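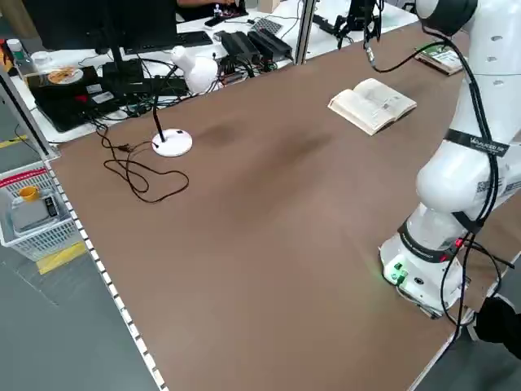 Check the cables before touching the calibration, according to Angeliki Stamatopoulos, and the old maintenance sheet had those two steps in the wrong order.

Share 33 | Comments 5

The revised sheet took effect on February 2, 2025 at the Purkik test cell in Haworth, where a table-mounted white arm handles books and other small goods. It replaces a procedure written in September, when the cell was first commissioned. The cell controller, Tulano, has been updated to follow the same sequence and will not open the calibration screen until the cable check is signed off.

The arm carries its cables on the outside, from the top joint past the elbow and down to the base. Under the old sheet, technicians calibrated the wrist camera first and inspected the cables last. Any cable that was then re-clipped changed the pull on the wrist, and the calibration had to be repeated. Purkik's service log records five such repeats before the sheet was rewritten.

The new routine begins with the arm parked and drive power off. The technician follows each cable by hand from the connector to the tool, feeling for flat spots and hardened jacket. Slack at the wrist is set with the last joint turned to each end of its programmed range. The loop must stay clear of the fingers at both ends and must not come tight at either. Ties are replaced with reusable straps, which are closed finger-tight and marked with a paint pen so that later movement shows.

Finger screws come next. They are checked with a torque driver and are not retightened by feel. A screw that turns below its set value is removed, cleaned and refitted with fresh thread compound. The pads are wiped with a dry cloth. Solvent is no longer permitted on the pads.

Only then is the camera calibrated. The technician runs the arm through a stored set of poses over a printed target, and Tulano compares the result with the previous one. If the two differ by more than the limit on the sheet, the mounting bracket is inspected and the run is repeated once. A second failure takes the cell out of service.

The last step is a hold test. A paperback is gripped low on the cover, lifted upright and held while the controller logs finger position. Paperbacks were chosen over the rigid test block used in September – the block gave a pass with worn pads, while a soft cover gives way under uneven pressure and shows up in the log. 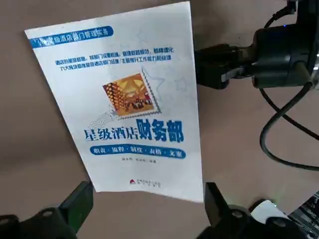
How often does the full routine have to be run?

Every 2,092 grip cycles, or after any collision stop, whichever comes first. The count is kept by Tulano and is reset only when the hold test has been logged.

Between full runs, operators carry out a short check at the start of each shift. It covers the base connectors, the straps and the emergency stop, and it does not involve removing any part. Lights and loose items on the table are to be moved out of the programmed path before the arm is enabled, and a changed table layout has to be entered in the log.

Spare parts are also being brought into line. Fingers and pads will be stocked as matched pairs under the part name Clotis, and single pads already on the shelf will be used up on the training rig. Wrist cables will be swapped as complete assemblies, with no splicing in the cell.

Purkik plans to move its remaining Haworth cells to the revised sheet once the log from the first one has been reviewed. The September version has been withdrawn and printed copies should be discarded.

Search this site Enter keyword Go

Home News Maintenance Cells Suppliers Contact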